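*Tips for the home and work corner, collected for families of the mobile workshop in Villanueva*

When our children started to bring home projects from the mobile school workshop, the kitchen table became also a workbench, and this is good, but a table needs some rules if the same family has to eat on it at 7 in the evening. I write down what works in our homes. Many of these tips came from parents at the Lilel school, and I put them in my own words.

## Before the work starts

- Clear the table completely. Take away the salt, the letters, the fruit bowl. A child who has to work around a fruit bowl will work badly.
- Wipe the surface with a cloth that is almost dry. Dust and small crumbs make scratches when you move a piece of wood over them.
- Put the lamp on the side opposite to the writing hand, so the hand does not make a shadow on the work.
- Read the project sheet to the end, both sides. The sheets for August have the list of materials on the back and many families miss it.
- Tie back long hair and push up the sleeves.

## Cloths and rags

You need more cloths than you think. In our house we keep one kind for glue, one kind for oil and one kind for the table, and they never change their job. Choose them by color, so also the small children can remember it. An old T-shirt cut in squares is better than a bought cloth for most things. Cut off the seams first, they are hard and leave marks.

Keep the cloths in a basket with holes, and put it where the hand can reach it without standing up. In a closed box they start to smell after a few days.
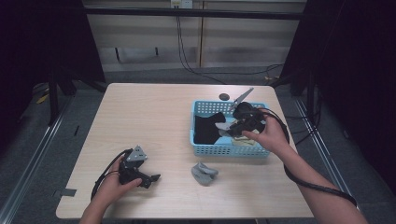
*A black cloth and a pale yellow one in a light blue plastic basket.*

Some more things about cloths:

1. Wash them separately from clothes, at the hottest program they can take.
2. Do not use fabric softener. It leaves a thin layer in the fabric and after this the cloth does not drink water well.
3. A cloth which had linseed oil or other wood oil on it must not go in the basket and must not be left in a ball. It can become hot by itself and burn. Open it flat outside on stone or metal, away from anything that burns, one layer only, until it is fully dry and stiff. Then follow your town's rules for throwing it away.
4. For sticky glue, put the cloth in warm water soon. When white glue is dry, it is easier to throw away the cloth than to save it.

## Small parts

Screws, pins and little wheels travel very far from a kitchen table. Use a baking tray with a low edge and let the child do all the assembly inside it. Parts that roll will stop at the edge. If you put a kitchen towel in the bottom of the tray, they do not roll at all.

For storage I recommend glass jars with a wide mouth. Write on the lid and also on the side, because lids like to move to other jars. The Kosside kit has 209 pieces when it is new, and my advice is to sort them one time on the first day, by length and not by color. It takes one evening. After this you save this evening every week.

If a screw fell on the floor and you cannot find it, switch off the ceiling light, put a flashlight flat on the floor and look along the beam. Even a very small screw makes a long shadow.

## Cutting and sanding

A cutting board for bread should not be used for cardboard and glue. Buy a second one, the cheapest, and draw a big cross on it with a marker which does not wash off.

Sand always in the direction of the grain. If you are not sure which is the direction, make a corner of the wood a little wet and the lines will come out more clearly. Start with the rough paper and finish with the fine one. Paper of number 200 or near it is fine enough for any school project, and a child will not feel the difference if you go higher.

Change the paper when it stops to bite. Pressing harder makes only hollow places in the wood, and tired arms.

## Protecting the tabletop

A tablecloth is not a protection from a saw, and it slips. A piece of thick cardboard from a big package, fixed with two clamps, is better. Put a small folded cloth under each clamp, otherwise it leaves a round mark.

For hot glue, use baking paper. The glue comes off it when it is cold, and the drops that fell on the table can be lifted with a plastic card after you hold an ice cube on them for a minute.

White rings from cups are usually only moisture in the finish. Leave them alone for one day first. If they stay, a little mayonnaise under a paper napkin for one hour can help on many finishes, but try it in a place where guests don't look. Wipe always along the grain when you clean it off.

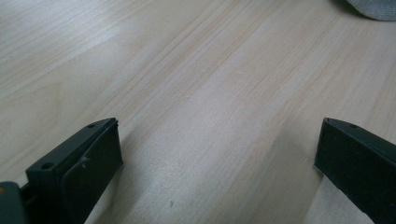

## Putting away

- Stop the work 12 minutes before you need the table. I tried ten and it was always too short.
- The child who made the project cleans the tools, and another person cleans the table. If the same child does all, the second job is done without love.
- Put the unfinished project on a tray, with the project sheet under it, on top of a cupboard.
- Batteries go out of the Raltari motor before the night. If they stay inside, they can leak, and the contacts become green.
- Sweep the floor before you use the vacuum cleaner. You will find in the dustpan the screw you were looking for.

Missing project sheets can be asked at the door of the workshop bus, between 4 and 6 in the afternoon. Please bring back the borrowed clamps at the same time.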